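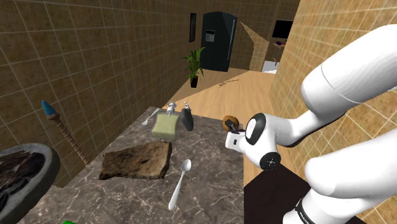 4.3 Recording demonstrations by remote control

This section covers recording pick-and-place demonstrations in a simulated kitchen with the Rasis hand controller. For guiding a physical arm by hand, see 4.5. Complete the controller pairing in 4.1 before you start.

Before you begin

The operator needs a clear area of floor with room to extend one arm fully in every direction. The workstation must be running Valus Studio with the kitchen pack installed. Close any other program that uses the graphics card. Dropped frames during recording are written into the file and cannot be repaired later.

Loading the task

1. Open Valus Studio and select Tasks > Kitchen > Counter.

2. Choose an object set. Sets containing a donut, spoon, fork or bottle are suitable for first sessions. Leave the Han set until the operator has passed the check in 4.7.

3. Enter the instruction in the Task Text field. Write one plain sentence that names the object and the destination, for example "Put the donut in the stone bowl." Do not name objects that are missing from the loaded set.

4. Set the recording rate. The default is 20 samples per second and should be left alone unless your training configuration calls for another value.

5. Press Reset. The arm moves to its home pose and the objects are placed according to the layout seed shown in the status bar.

Note: Write down the seed if you plan to repeat a layout. The status bar clears when the task is closed.

Taking control of the arm

6. Hold the controller level, with the trigger under your index finger, and press the side button once. The status light changes from amber to green.

7. Move your hand slowly and check that the gripper follows in the same direction. If left and right are reversed, press Recenter and repeat step 6.

8. Set the motion scale. At 1.0 the gripper travels the same distance as your hand. Use 0.5 for thin objects lying flat on the counter, such as cutlery.

9. To reposition your hand without moving the arm, release the side button, move, and press it again. This is called clutching. Clutch before your wrist reaches the end of its comfortable range.

Caution: Do not switch the output to a physical arm while the side button is held. The arm will try to match the current hand position at once. Release the button, select the output, and follow the start-up procedure in 4.5.

Recording

10. Press Record. A short tone marks the first sample.

11. Bring the gripper over the object with the fingers open. For ring-shaped objects, grip across one side of the ring or across the full outer edge. Use the same grip for every demonstration in a batch.

12. Close the trigger gradually. Wait until the grip indicator is steady before lifting.

13. Lift the object clear of its neighbors. A clearance of 3 cm is enough for most counter layouts. Tall objects, bottles in particular, should be passed on the side away from the forearm – the elbow is easy to forget when you are watching the fingers.

14. Lower the object at the destination, open the trigger, and withdraw straight up.

15. Press Record again to stop. Select Keep or Discard.

Discard any demonstration in which the object was dropped, another object was knocked out of place, or the arm touched a wall. Short hesitations are acceptable. Long pauses are not, and the trim tool removes them only at the start and end of a recording.

Batch size

For a single object and destination, record 100 demonstrations over varied seeds. For mixed object sets, record 200. Operators should stop for a rest after every 25 recordings.

Note: In the Rinholm trials, Vija Luik recorded 212 demonstrations of one counter task, and the later ones were noticeably faster than the first. If speed drifts in this way, shuffle the batch before splitting it into training and test files.

If the arm stops responding

Status light amber: the side button has been released, or the controller has lost tracking. Face the base station and press the button again.

Status light red: a joint limit has been reached. Press Back Off, then approach the object from a different angle. Recording stops automatically and the file is marked incomplete.

Light green but no motion: check that the motion scale is above zero.

Saved recordings are listed under Sessions. To replay and label them, continue with 4.4.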